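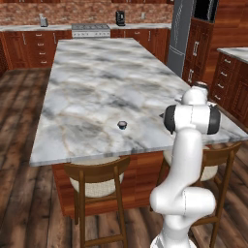 Planner says "start state in collision" in kitchen scene, but only on some runs

Posted by Saturnino Garrido in Wurkside Help > Simulation and planning
Tags: kurdale, hsiao planner, collision, kitchen scenes

Hello all, I've been going round in circles with this one since the beginning of May and I'd love a second pair of eyes.

The setup is a single white arm standing at the near corner of a marble kitchen island, with one small dark target on the worktop for it to reach. Nothing else is on the island. I'm simulating in Kurdale, planning with Hsiao, and the target position comes from Endska, which looks at the rendered colour and depth and hands back a pose. The controller is the stock joint trajectory one that ships with Kurdale, I haven't touched it.

I ran a batch of 300 episodes overnight, same kitchen, with the target moved about on the island top and a bit of random noise on the arm's starting joint angles. I was expecting a few failures near the far edge where the reach gets long. What I got was 200 failures! And they're not even the far ones. Most of them stop before the arm has moved at all, with this in the log:

hsiao: start state invalid (link_2 / static_env)
hsiao: no plan, giving up after 0 iterations

The first thing I did was pause one of the bad episodes and fly the camera all the way round the arm. There's daylight between every link and everything else. The bar chair behind it is close, I'll give you that, and so is the corner of the island, but nothing touches. If I turn collision checking off for static_env then everything plans beautifully, and of course one or two of the paths then go straight through the worktop, so that's not much of a fix.

Things I've tried:

Dropping the padding from 2 cm to nothing. Fewer failures, but still far too many for my liking.

Replacing the chairs' meshes with the "fine" version from the asset library. No change that I could see.

Giving the planner more time. Makes no difference, which I suppose makes sense if it gives up on iteration zero.

Reinstalling everything. (I know, I know.)

The other odd thing, and I don't know whether it's related, is that in a handful of the episodes that do start, the arm plans happily to a spot on the bare marble nowhere near the target. The stone has a lot of grey veining in it. I wondered whether Endska was getting confused, but the confidence it reports is fine, so I've been assuming that side of things is all right.

Is there a way to get Hsiao to tell me which bit of static_env it thinks I'm hitting? It'd be a start.

Saturnino

Consuelo Iglesias
Marked as accepted by the poster

Hi Saturnino, I've had very nearly this exact afternoon, so let me save you one.

You've got two separate problems, I'm fairly sure, and the chair is my suspect for the big one. The thing to remember is that what you see when you fly the camera round is the visual mesh, and what Hsiao checks against is the collision shape, and Kurdale builds the second from the first when it imports the scene. If you don't tell it otherwise, it wraps every piece of furniture in one convex hull. Think of stretching cling film over a chair. The space between the backrest and the seat gets filled in, the gaps between the legs get filled in, and you end up with a solid lump that takes up a lot more room than the chair does. Your arm is standing right up against one of those lumps. Give the joints a little noise at the start and some of the time link_2 is inside it.

That would also explain why the "fine" mesh did nothing for you. It's a nicer looking mesh, with the same cling film round it.

To check, go to the viewer menu and switch on Show collision geometry, then turn the visual layer off altogether. Don't leave both on, the marble top hides half of what you want to see. If the chairs look like boulders, that's your answer.

As for which bit you're hitting, yes, you can ask. In your Hsiao config:

report_contacts: true
static_env_names: keep

The second line is the one people miss. By default the static objects are all merged into one when the scene loads, for speed, and once that's happened the planner has no names left to give you. With "keep" you'll get the name of the object and the depth of the overlap in the log.

For the fix itself, open the scene file, find the two chairs and change their collision mode from hull to decompose. Then re-import, and this matters: Kurdale caches the collision shapes next to the scene file and it doesn't notice when you've only changed the mode. Delete the cache folder first or you'll be looking at the old shapes and swearing at me.

Please don't set decompose on the whole kitchen! I did that once with everything down to the cabinet handles and ended up with 2,626 convex pieces, and each planning query took so long I went and made lunch. The back counter, the fridge and the tall pantry unit can stay as hulls or plain boxes. They're boxy things and the arm can't get to them from where it is anyway. Just do the chairs, and check the island too while you're there. Your worktop overhangs its base, and if the island is all one object, a hull fills in the space underneath the overhang, right where the chairs tuck in. It may not matter for reaching the top, but it's worth a box for the slab and another for the cabinets if you've got five minutes.

Put your padding back to 2 cm afterwards. Taking it away made the numbers look better by letting you sit closer to the wrong shape, and you'll want it back as soon as the noise goes on.

Now the bare marble business. I wouldn't trust the confidence figure from Endska on its own. It tells you how sure it is that it has found a blob that stands out from the background, and dark veining on pale stone can do that quite nicely. What a vein doesn't have is any height. There's a setting called min_height_above_plane that's off by default. Fit the plane to the worktop, set the minimum to something well under the height of your target, and the flat ones should drop out. Do look at the depth picture and the mask side by side for one of the bad episodes before you change anything, though. If the mask is sitting on the target and the pose is still off, then it's a camera transform problem and I've just sent you the wrong way.

One last suggestion. Log a start-state check and a target check before you call the planner at all, and count them separately. At the moment they're both coming out as "failed" in your batch and it's hard to see what's improving.

gantry_goose

Had something like this on a different arm. I just moved the chairs out of the scene and it was fine. Are they needed for the task?

Otherwise try a different random seed.

Reply from Saturnino Garrido to gantry_goose

Thanks for looking! I did think about it, but I'd like to keep them in. Planning with furniture close by is more or less the point of this set of scenes for me, and I've got others where the chairs are pulled out further. I don't think a new seed would do more than shuffle which episodes fail, but I appreciate the thought.

Reply from Saturnino Garrido to Consuelo Iglesias

Boulders. Absolute boulders, the pair of them. I wish I'd turned the visual layer off weeks ago.

I added the two config lines first so I could see it in writing, and every start-state failure I've looked at names the right-hand chair. Changed both chairs to decompose, forgot to delete the cache (you did warn me), swore at you slightly, deleted the cache, and now the start states in the episodes I've replayed are all valid with the padding back on. I haven't redone the full batch yet, the machine's busy until this evening.

The island was one big hull as well, so I've split it into slab and base like you said.

On the marble: I looked at the masks and you were right about those too, it had latched on to one of the darker streaks. The height setting gets rid of it, but now I lose the real target in one episode out of the ones I tried, where it's been placed towards the back of the island. Is my minimum too high, or is it the plane fit going off with distance?

Reply from Consuelo Iglesias

Glad the chairs are sorted! For the lost one I'd look at the plane fit first. If it's using every depth point in view, it'll be picking up bits of the back counter as well, and that'll tilt the plane enough to swallow something short at the far side. Crop the points to the island top before fitting (there's a plane_roi option, takes four corners in the world frame) and see whether it comes back. If it doesn't, halve the minimum height and try again.

Pop your config up here if you're still stuck and I'll have a look after tea.

Reply from t_marrow

Adding for anyone on an older Kurdale: the static_env_names line belongs in the scene loader settings there, not in the Hsiao file. It gets ignored without a warning if it's in the wrong place. The rest of Consuelo's steps worked for me as written, though my culprit was a table lamp.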